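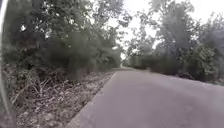 How to read a small company's annual report before you buy the shares

Start at the back. The front of the report is written to please you, and the chairman's letter will call a bad year "a year of transition" whatever happened in it. The notes to the accounts are duller and far more useful.

I'll use Penry, a small parcels firm I looked at in June and didn't buy. The headline said record sales.

Step 1. Find the cash flow statement and look for the line called net cash from operating activities. Put it next to the profit figure. Penry claimed a profit of £3000 thousand and took in £1549 thousand of cash from operations. A gap like that can be innocent. I'd still want it explained, and the report spent more space on the new logo.

Step 2. Look up trade receivables in the notes. This is money customers owe. If it is growing much faster than sales, the firm may be booking sales to people who are slow to pay, or who won't.

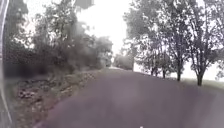

Step 3. Search for the word "adjusted". Every firm has its own idea of what to leave out, and the things left out are nearly always costs. Penry left out £600 thousand of "one-off" depot closures, and had left out closures the year before as well. I put them back in.

Step 4. Read the note on borrowings and find out when the loans fall due. Anything due within 2 years matters to you now. Check the terms the bank has set too, if they're given.

Step 5. Look at related parties. Penry rented its main depot from Bellonley, a company owned by one of its own directors. Perhaps the rent was fair. I couldn't tell from the report.
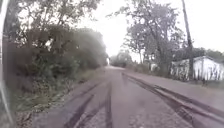 Dong-hyun Pyo

Step 6. Only now read the chairman's letter, with your notes beside it. Mark each claim you can't match to a number. If most of the page ends up marked, leave the shares alone for a year and read the next report.

Broker notes come last, if at all. Check the small print to see whether the company paid for them.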